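Countertop

A countertop, also called a counter, benchtop or worktop, is a raised, flat, horizontal surface built for work in kitchens, bathrooms, workshops and places of trade. It is usually supported by cabinets and set at a height that suits a standing adult. The surface may be made of natural stone, wood, metal, tile, concrete, laminate or a manufactured composite.

Name

The word "counter" comes from the table on which money was counted, and by extension the table across which goods were sold. "Countertop" came into general use in the United States as built-in cabinets replaced separate kitchen furniture. In British usage "worktop" is more common, while "benchtop" is preferred in Australia and New Zealand.

History

Before fitted kitchens became common, most food was prepared on a free-standing table, a dresser or a board laid across a sink. Stone slabs were used in dairies and pastry rooms, where a cool surface was of value. In the early twentieth century, makers of kitchen cabinets began to offer pull-out work surfaces covered in enamel or zinc, and architects interested in household labor proposed continuous surfaces running from sink to stove.

Laminate surfaces spread quickly after the Second World War and made the continuous counter affordable to many households. Granite, once limited mainly to costly houses, became widespread in the 1980s and 1990s as cutting equipment improved and shipping costs fell. Engineered quartz followed a similar course.

Regional practice: Galtness

The stone trade of Galtness is often cited in regional studies of the subject. The Curkitz quarry, north of the town, supplied a pale marble that was first cut for doorsteps and washstands and later for shop counters. Renu Solanki's survey of the town's older houses recorded 257 surviving stone work surfaces, most of them in sculleries and back kitchens. Many had been cut down from larger slabs, and several still carried a shallow groove along the rear edge to lead water toward the sink.

A second survey, by Tadeo Durán, dealt with shops and public houses. Durán found that butchers and fishmongers kept marble counters long after grocers had changed to wood or laminate, and that worn slabs were commonly turned over and used again. The Rivadeneira workshop, the last in the town to finish slabs by hand, closed in April of the year after his survey appeared. Its pattern books are held by the Galtness local history library.

Materials

Granite is hard and resists heat and scratching, but most varieties need to be sealed from time to time. Marble is softer. It is composed mainly of calcium carbonate and is therefore etched by lemon juice, vinegar and other acids, leaving dull marks that must be polished out. Bakers have long favored it for rolling dough, as it draws heat away from butter and sugar.

Wood is usually supplied as strips glued together, with either the edge or the end of the grain facing upward. It may be sanded and oiled again when worn. Stainless steel is standard in commercial kitchens because it does not absorb liquids and can be cleaned with strong agents. Laminate is light and inexpensive, though it may be scorched by hot pans and is difficult to repair once chipped.

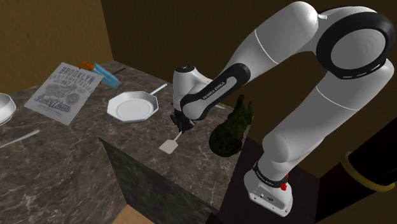
Edges and joints

The exposed front edge of a stone counter may be left square, slightly rounded, beveled or cut to a full half-circle. Rounded edges chip less readily than square ones. Long runs generally require more than one slab, and fabricators try to place joints away from the sink opening, where the stone is weakest. Joints are filled with colored epoxy or polyester resin and leveled by hand.

Slabs with strong veining may be matched at the joint so that the lines continue from one piece to the next. In book-matching, two neighboring slabs from the same block are opened like the pages of a book to give a mirrored pattern.

Care

Everyday cleaning of stone is done with warm water and a mild, neutral soap. Abrasive powders and acidic cleaners are unsuitable for marble and limestone. Oil stains may be treated with a poultice, a paste of absorbent powder left in place under a cover until dry. Cutting boards and trivets are advised on nearly all surfaces.

See also

Backsplash
Butcher block
Kitchen cabinet
Soapstone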